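# Herden Rowing Club: Questions We Get All the Time

Thinking about learning to row with us? Great! Most of what people ask by email is answered on this page, so have a look before you write (and then write anyway if you're still curious).

## Joining and learning

**I've never been in a boat. Is that a problem?**

Not at all. More than half of our current members started in the Learn to Row course with no experience whatsoever. You'll spend your first session on the rowing machines and in the tank, and your second one on the water in a wide, steady training boat we call the Bathtub. It's very hard to tip. People have tried!

**How long is the course?**

Six weeks, two sessions a week. Morning groups meet at 5:45 a.m. and evening groups at 6:15 p.m. You can switch between the two if your work schedule changes, but please tell your coach the day before so we can sort out the seats.

**Who coaches it?**

Fouad Daher runs the program and coaches the evening group himself. He rowed bow seat in college, coached juniors on Lake Seixas for years, and still gets visibly excited when a brand-new eight takes its first ten clean strokes together. The morning group rotates among our masters coaches.

**What does it cost?**

The course is $80, boats and oars included. If you join the club within a month of finishing, we take the whole amount off your first year's dues.

**Do I need to be able to swim?**

Yes. Everyone does a short swim check at the town pool: four lengths in any stroke, then five minutes of treading water. If you're rusty, ask about the winter swim evenings.

**Am I too old?**

Our oldest regular racer took up the sport at 65 and now has strong opinions about everybody else's catch timing. The youngest we take is 12, in the junior program.

## On the water

**What should I wear?**

Snug layers. Loose shorts and big sweatshirt pockets get caught in the seat tracks or on the oar handle, and a thumb stuck in a pocket at full slide is no fun. Bring socks (the shoes stay in the boat), a water bottle, and a hat. Skip the gloves if you can stand it — you'll feel the handle much better without them.

**My hands are a mess. Is this normal?**

Completely normal, and it gets better by week four or so. Keep blisters clean, tape them before practice, and loosen your grip. New rowers almost always squeeze too hard.

**Which side will I row, port or starboard?**

Both, to begin with. After the course you'll probably develop a favorite, and your coach will seat you there most of the time. If you can row both sides well, you'll be the most popular person at the boathouse.

**When do you cancel?**

Lightning, fog thick enough to hide the far bank, or wind that puts whitecaps on the lower reach. We post the decision an hour before practice. Rain by itself doesn't stop us, and some of our prettiest rows have been in a warm drizzle.

**Can I take a single out on my own?**

Once you've passed the sculling test, yes. It covers launching, landing, the traffic pattern, and getting back into the boat after a flip. You have to sign the logbook on the way out *and* on the way back in.

## Racing

**Do I have to race?**

No, and plenty of members never do. But please come watch the Jistach Sprints in July at least once! Last year there were 792 entries, and the noise from the bank over the last stretch is something else.

**What if I do want to race?**

Tell your coach early in the season. Novice crews usually go to two regattas, the Sprints and then the Seixas Head in the fall. The Head is a long one with a nasty left turn under the rail bridge, and a coxswain who takes it well is a joy to sit behind.

**I'm small and loud. Is there a job for me?**

Oh, yes. We are always looking for coxswains, and you don't need to be especially small. We'll teach you steering, the commands, and how to read a crew. You ride for half dues your first year.

**What's the Meter Challenge?**

Our winter erg contest. Each team logs its kilometers on the machines from the first week of December through the end of February, and the board hangs by the stairs. Last winter's top team, the Slack Tides, finished on 1,182 kilometers and took home the wooden duck.

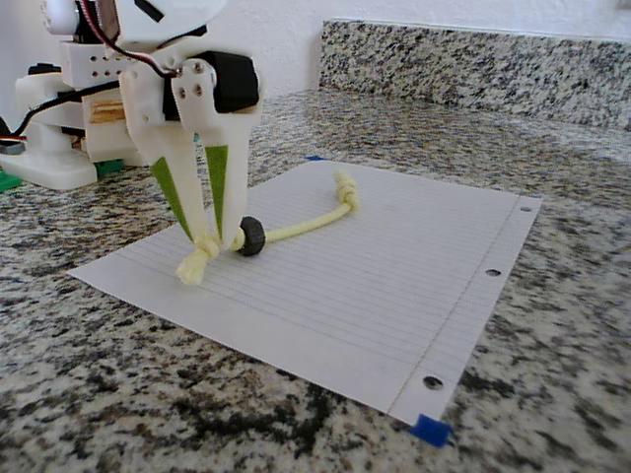

*Page last changed: July*

## Odds and ends

**Where do I park?**

In the gravel lot past the boat ramp. Keep the strip beside the bay doors clear, as we swing the eights through there and they need every inch.

**Do you sell club gear?**

Twice a year we place an order with Zundent for unisuits, jackets, and caps. The sign-up sheet goes on the board next to the ergs, and sample sizes are in the coaches' office if you want to try something on.

**Can my kid come along to practice?**

Kids are welcome on the dock with another adult. They can't ride in the coaching launch.

**I missed the start of the course. Can I still get in?**

Through the second week, yes. Come down fifteen minutes before your first session and we'll get you going on an erg.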